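Support > Storage > Renmont Trays > Setup

Overview | Setup | Care | Parts

4. Placing the tray

1. Clear the shelf and wipe it dry.
2. Hold the tray by its side walls and lower it with the rim facing up.
3. Slide it back until it meets the rear stop. Leave a gap of 7 mm at each side.
4. Press lightly on each rounded corner. The tray must not rock.

Note: Trays from the Storkano series need spacer kit 2195.

CAUTION: Do not lift a loaded tray by one wall.

27 comments | 69 shares
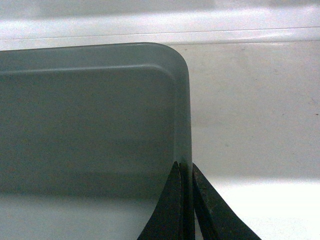
Can the tray be washed in a dishwasher?
Wash it by hand with mild soap and lukewarm water, then let it air-dry.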